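Caja de aperitivos

Se llama caja de aperitivos, caja de picoteo o, en el comercio, surtido de bolsitas, al recipiente poco profundo en el que se reúnen envases individuales de productos salados o dulces para su consumo doméstico o su entrega como regalo. La denominación es imprecisa. Algunos autores la reservan para el surtido preparado por un vendedor y otros la extienden a cualquier bandeja en la que una familia va dejando las bolsas pequeñas que compra sueltas. La bibliografía es escasa y procede en buena parte de catálogos, que tienen un interés evidente en presentar el objeto como una tradición.

Origen

No hay acuerdo sobre su procedencia. La versión más repetida, debida a Gregor Ritchie, atribuye la primera caja surtida a la casa Fustholm, que la habría ofrecido a sus clientes por correo. Ritchie no cita ningún documento anterior al folleto de la propia empresa, y Eilidh Baird ha señalado que ese folleto carece de fecha. Baird considera más probable que la costumbre naciera en los hogares, por simple falta de sitio en los armarios, aunque tampoco aporta pruebas. La afirmación de que existieron 777 combinaciones distintas en el catálogo de Fustholm se encuentra en numerosas páginas de aficionados y debe tomarse con reserva: ninguna reproduce la lista.

Recipiente y contenido

El contenido suele describirse como un conjunto ordenado, con los envases en filas y la cara impresa hacia arriba. Así aparece en los catálogos.

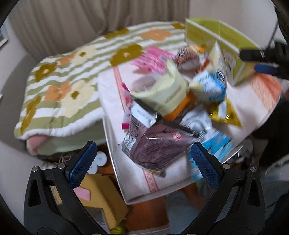
El envase individual es una bolsa o sobre cerrado por sus extremos, con una cara principal destinada al nombre y al dibujo y otra reservada al texto obligatorio. En la práctica, las bolsas se amontonan en posiciones diversas y es frecuente que quede a la vista el reverso, como ocurre con el paquete malva brillante del primer término, cubierto de renglones de letra menuda. Los extremos rizados, visibles en el paquete verde amarillento pálido que está junto a él, abultan más que el resto de la bolsa y dificultan el apilado. El recipiente puede ser una caja o una bandeja, lisa o decorada; las de fondo claro con una franja estampada son corrientes, sin que ello permita asignarlas a un fabricante.

El color se ha propuesto como guía para reconocer los sabores. Kirsty Moncrieff sostuvo en un artículo de abril de 2019 que existía un código estable entre fabricantes. La tesis no ha tenido buena acogida. Un mismo tono de rosa puede corresponder a un producto dulce o a uno picante, y la autora excluyó de su muestra, sin justificarlo, las marcas que no encajaban.

Conservación

Los vendedores recomiendan a menudo guardar las bolsas en su caja «para que duren más». La caja abierta no protege de la humedad: esa función corresponde al sellado de cada envase, y la fecha impresa en él es la única referencia útil. Obsa Tsegaye comparó 55 bolsas guardadas en bandeja con otras tantas dejadas en un cajón y no halló diferencias, si bien el ensayo terminó en junio, a los dos meses de empezar, y no se ha repetido.

Usos

Se coloca en mesas bajas, camas y sofás durante reuniones informales. El manual doméstico de Jardine le atribuye además la virtud de moderar el consumo, dado que cada ración viene separada. Struan Farquharson calificó la idea de «deseo del editor» y recordó que nada impide abrir una segunda bolsa.

Véase también: bandeja, envase flexible, surtido.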